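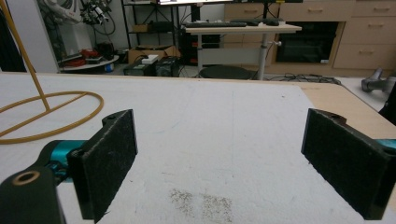 My opinion is that people who build robots at home spend too much money on motors and too little thought on fingers. I made this mistake for a long time. In our shared workshop, Surico, everybody wants to talk about torque and control loops, and a finger is something you print the night before and forget. But the finger is the only part which touches the world. The black fuzzy covering on these two pads, similar to felt, looks like a thing from a sewing box, and I would defend it before any other part of the build.

My first fingers were bare printed plastic. I could close them harder, so I closed them harder, and I bought a stronger motor to do it. I spent 400 dollars in this way. Teófilo Rengifo, who has the bench next to mine, asked me why I was squeezing a paper cup like an enemy. I had no good answer. A soft surface forgives a small error of position, and at home all our errors are of this kind.

There is an argument against me, and I respect it. Soft covering gets old, it collects dust, and you must change it. My friends in the Planda group prefer hard fingers with a fine pattern, and they say that a part you must replace is a bad part. I don't agree. We replace drill bits and sandpaper without shame. I keep 34 spare pieces in a tin, already cut, and one change takes me 2 minutes.

So if you come on Tuesday with a new motor in your bag, please show me your fingers first.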